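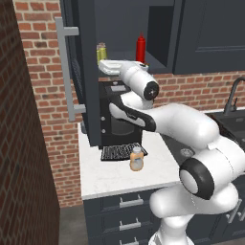

mhaverford
How long does opened ketchup keep in the cupboard? Ours lives in there, never the fridge.

dvorak13
A month, going by most labels. Fridge after that.

anika_k
Disagree. Mine's been out since before March last year, fine. Vinegar and sugar innit

dvorak13
thats grim. Check the cap for crust at least

rszabo
Depends on the kitchen. Warm one, fridge. Low sugar sort, always fridge

mhaverford
Cold ketchup on hot chips though. No thanks. Will buy smaller botles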